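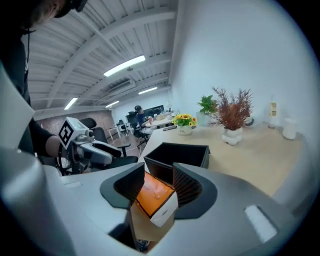
Chapter 2: What a Price Claims

Every price makes a claim, and this chapter asks you to doubt it. Packaging does a lot of the persuading. An orange and white package, small enough to be held between two fingertips, tells a buyer nothing about what its contents cost to make, yet most of us will guess a figure and defend it. Marketers call this "perceived value". I'd call it colour and habit.

Take the Dererbridge survey, run one September by Valentyna Zakharchenko. She asked 300 shoppers to value a Zaltera watch listed at $3,499.
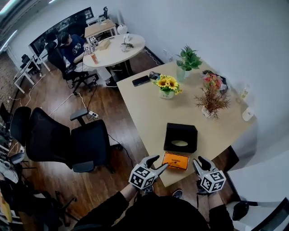 Those shown the list price first gave higher answers - no surprise there. What I doubt is her claim that a label reading "up to 25% off" made them honour the original figure. Chia-jung Hsieh repeated the exercise in Gornirness and found a much weaker effect. Keep both results in mind as you read Section 2.1.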